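Clistel Humanoid Kitchen Helper: Our Open Day Visit

Item 900 in our rental catalog | Two arms, two legs, one hand on each arm

We don't list anything we haven't watched working, so on Tuesday I drove out to Dultthorpe, where Divbridge had the Clistel on show for the afternoon. I got there early (free coffee!) and grabbed a spot near the kitchen, and I'm glad I did, because 26 people had signed up and it got pretty snug.

The kitchen is where I'd send you first. It has a regular sink, regular cabinets and a drawer dishwasher, all at the height you'd have at home, and the Clistel stands right up against it on its own two feet. 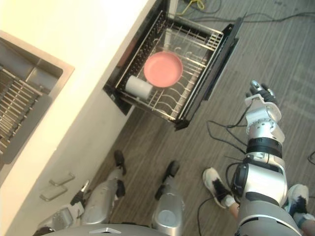
Clistel at the open dishwasher drawer, with a pink plate and a white cup in the rack.

I asked a lot of questions about the hands, since that's what most of you write to us about. Each one comes with a Tarigan glove, a soft black cover that goes over the knuckles and leaves the metal fingers bare. I like it a lot. You can order spare gloves with the rental, and they pack flat.

There was fine work to see too, with a steel tray that has a small slot in the bottom. I could have watched that one all day!

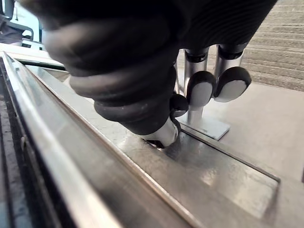 Close work: the silver tip in the slot, the other two fingers held up clear of the tray.

Renting one: the shortest booking is 18 hours, setup included, and we deliver up to 100 miles from our Divbridge pickup desk. You'll want a level floor and a wall outlet close by. Spare gloves, the tray and a travel case are extra, so add them when you book. The next open day is in October, same place, doors at 2 p.m.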